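The sweater drawer, and one yellow cardigan in particular

So April is doing its usual thing where the mornings are sweater weather and by 6 in the evening I'm sweating in the hallway with an armful of wool. Every year I tell myself I'll put the winter knits away properly, and every year they end up jammed in the bottom drawer with a lavender bag on top, like the lavender bag is going to do the work for me.

What finally got me moving was Sewwandi Saha. She came over for tea, opened the drawer looking for a blanket, and couldn't get it closed again. We both leaned on it! It stayed open for nine days. I walked past it every morning with my coffee and pretended it was fine.

Anyway, I've been at it, and I want to talk about the yellow cardigan, because it is the fattest thing I own and it was most of the problem. I found it at the Hurnwood thrift shop (the one behind the bakery, not the big one by the station, which has gotten so pricey) and I wasn't even shopping for myself. I was helping Sajib Jayasinghe look for a lamp. He didn't get a lamp. I got a mustard cable knit and wore it home over my coat.

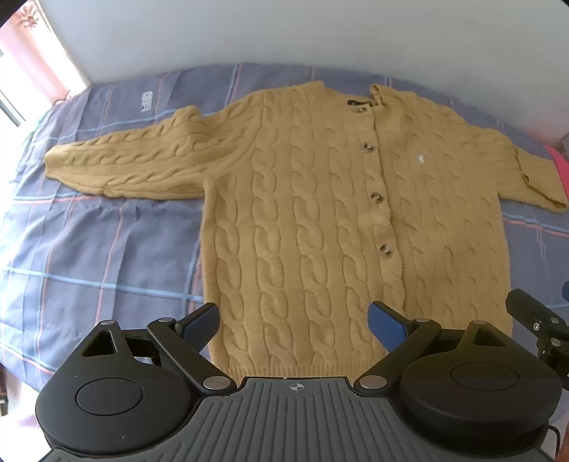
I used to hang it. Please don't hang a heavy cable knit! Mine spent its first winter on a skinny wire hanger and came out with two little points on the shoulders, like it was about to take off. Malsha Saha, who is Sewwandi's aunt and has been knitting since 1970, took one look at me in it and tugged at both shoulders without saying hello first. She told me to fold it, always, and to lay it out flat before I fold it so I can see what state it's in.

The bed is the only surface in my place big enough for this. The kitchen table is too narrow, the sleeves flop off the ends, and there are always crumbs. So I pull the plaid duvet more or less straight (more or less!) and work on top of that. I like the mustard against the blue so much that I've started wondering about a throw pillow. I do not need a throw pillow.

My order of doing things, for anyone who cares. Buttons first, done up all the way down. Then I smooth the body from the middle out with flat hands, no pulling, and leave the sleeves for last. The collar on this one never behaves. One side of it likes to stand up and I press it down and it comes back up, and after a while I let it have its way.

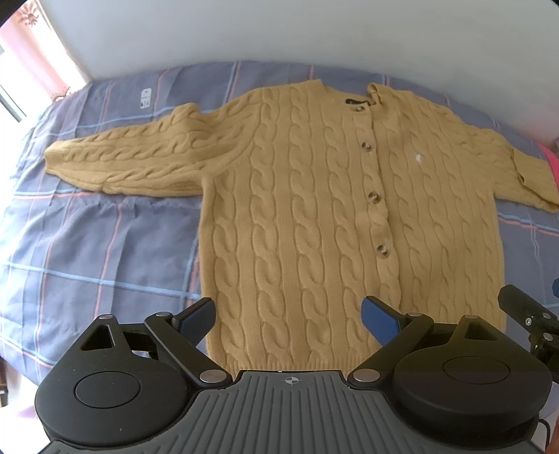
Those buttons, by the way, are the reason I bought it. I'm a sucker for a brown button on a yellow sweater. My grandmother had a cookie tin of them and I'd sort them on her rug for hours, and there was one great big one I wasn't allowed to take home. I check every button with a little wiggle before anything gets packed away, because I lost one off a gray jacket last year and found it in the vacuum. (I was so pleased with myself, and then I put it somewhere safe, and you know the rest.)

After the buttons I go looking for fluff. Cable knit collects it like crazy, it sits in the dips between the braids and you can't see it when you're wearing the thing. I own a fabric shaver but I'm scared of it on anything with this much texture, so I pick by hand. It takes forever. I put on a podcast. 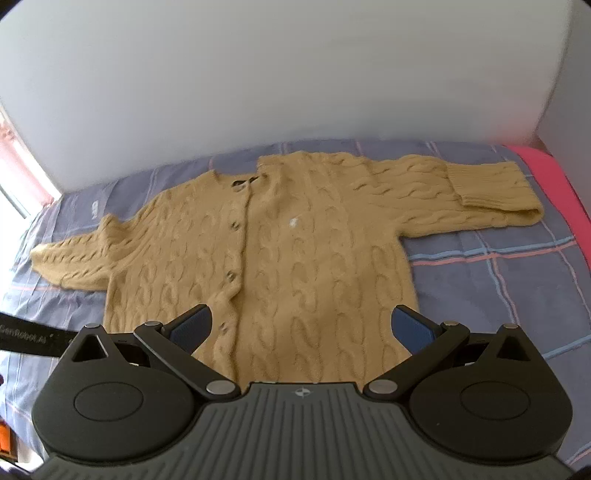 The yellow one, and a white bit on the front that looks like fluff to me.

Sandamali Munshi swears by a strip of packing tape wrapped around her hand, sticky side out. I tried it on the cuffs and it was pretty good there, less good on the braids, where it only catches the high parts. I'm passing it on anyway, your sweaters may be flatter than mine.

Now the folding. I've gone back and forth on this. The store way, arms behind the back and then in thirds, makes a beautiful rectangle but on a knit this thick the sleeves pile up in the middle and you get a sort of loaf. What I do now is bring one arm straight across the front, then the other one over it, and fold the bottom up once. Just once! It comes out wide and low and it fits the drawer on its own, with room for two thin ones beside it.
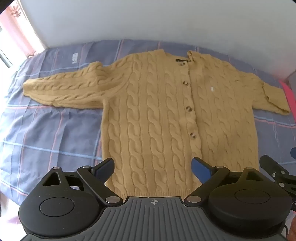 I've also stopped stacking the heavy ones. There were six sweaters in that drawer and the poor thing at the bottom had creases like a road map. Two of them are going to Jolien Bakker, who has longer arms than I do and has been eyeing the green one since the fall. The rest get the drawer, and the scarves have been moved to a shoebox on top of the closet, where I will forget about them until it snows.

The drawer closes with one hand now. I've opened and shut it more times than I needed to. Next up is the coat hooks by the door, and if anyone has a good way to store wool hats so they don't go flat, please tell me in the comments. I've got a whole bag of them and they all look like pancakes.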